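Prander Compliant Finger Set
Product code 2706

Prander foam fingers are supplied for research groups that study the handling of thin, foldable material such as cardboard and stiff paper. Each finger is molded in bright yellow foam with rectangular recesses, and is carried on a rigid support at the gripper.

Research use
The set was developed alongside the Romolden folding study, led by Jae-hoon Myung and Tae-yang Hyun at the Marnness laboratory. The study compares two ways of learning to fold a scored sheet: one policy receives wrist camera views only, and the other also receives an estimate of the crease line. Training used 1000 demonstrations, and each policy was then tested on 200 sheets. The policy with the crease estimate completed more than 14 additional folds. Most remaining failures occurred at narrow flaps, where the finger approached too far from the crease.

Supplied with each set
Two foam fingers
Two rigid supports
Mounting screws and hex key
Printed fitting guide

Compatibility
Fits the Jin parallel gripper, all versions sold after March. Other grippers require the adapter plate, ordered separately. Recalibrate the wrist camera after fitting.

Folding trials, Romolden study
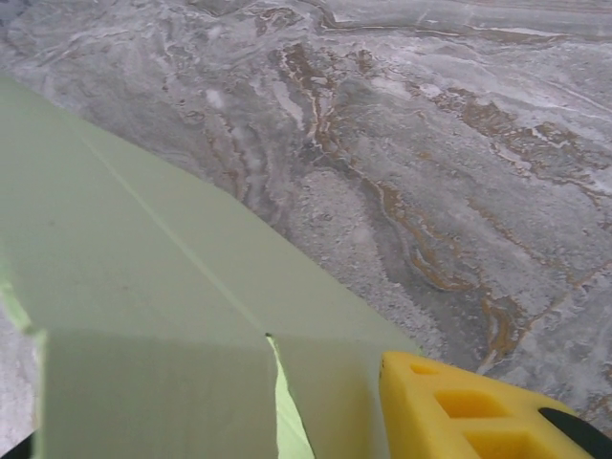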